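Gripper swap checklist, bench arm, August round

Going through the list the morning we put the Hodix two-finger up against the old Trellell one. Despina Dumitrescu read the items out, I poked at things and grumbled. Comments are mine unless marked.

Arm parked and brake on before touching the flange – OK.
Flange bolts torqued, witness marks redrawn – OK. One mark had rubbed off completely so I did the lot again.
E-stop, pendant – OK.
E-stop, bench – OK, but it's stiff! Octavian Bălan had a go and agrees. Please order a new one before the next round.
Payload set in controller – FAIL, then OK. It still had 500 g from the Trellell. The Hodix with its bracket weighs 412 g on our kitchen scale, so that's what I typed in.
Speed cap for testing – OK, 400 mm/s for both grippers so the comparison is fair.
Finger pads, wear and glue – OK on the Hodix. The left Trellell pad is lifting at one corner (I can get a fingernail under it), so it gets new glue before its turn.
Wrist camera cable, slack through full wrist roll – comment. Fine one way, a bit tight the other. I've added a second clip and I'd like somebody else to look at it.
Wrist camera picture, fresh cloth out – OK. The dark green on white gives heaps of contrast, much nicer than the grey cloth we started with.
Guarding and floor tape – OK.

Still open: 2 items, the bench e-stop and the cable. Despina's happy for us to run at the capped speed meanwhile.
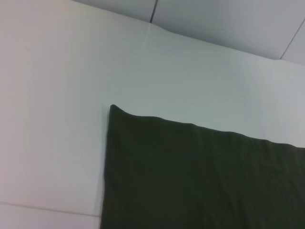
Wrist camera view, green cloth on the white surface.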